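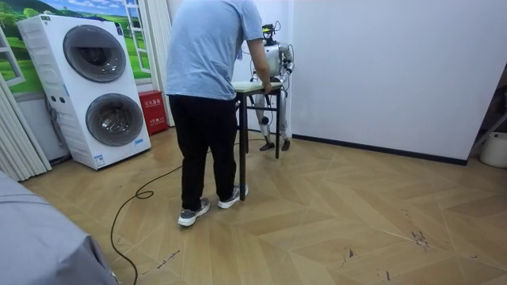 Re: Anyone tried the Mostura humanoid?
From: Flynn Kerslake
October 2019

Ourania Economou wrote:
> We've been offered a Mostura on a trial rental and I can't get a
> straight answer out of the rep about what it's like to live with.
> Has anybody had one for longer than a demo? Mostly I want to know
> about setup and table work. Savvas says wait for the next one, but
> he says that about everything.

Hi Ourania,

Yes! We've had ours since June, through Holtton, on the full support plan (2,000 a month, and they wouldn't budge on that, though do try).

Setup first. The manual says 60 minutes and the first time it took us most of a day, mainly because the arm calibration kept dropping out halfway and you have to start again from the beginning. Iker can do it in under an hour now. You'll want a light table with open legs so the feet can go underneath, otherwise it stands too far back and ends up reaching for everything at full stretch, and it's rubbish at full stretch. A small square one is fine.

Table work is the good bit. Folding flannels, passing things across, picking up and putting down, all pretty decent once somebody has shown it a few times. It's slow, mind you. A hand towel takes about 5 minutes and I've seen it give up on a pillowcase altogether. We haven't let it near the washing machine doors yet, Ok-hee wants the new wrist firmware on first and I'm not going to argue with her.

Grumbles: the head wiring is a bit home-made for the money, the feet mark a pale floor (ask who pays for that before you sign!) and the support line shuts at 5, just when things go wrong.

Would I rent it again? I think so, for a short stint. I wouldn't buy. If Savvas means the Prammont one I've only seen the brochure.

Shout if you want our calibration notes, they're scruffy but they work.

Flynn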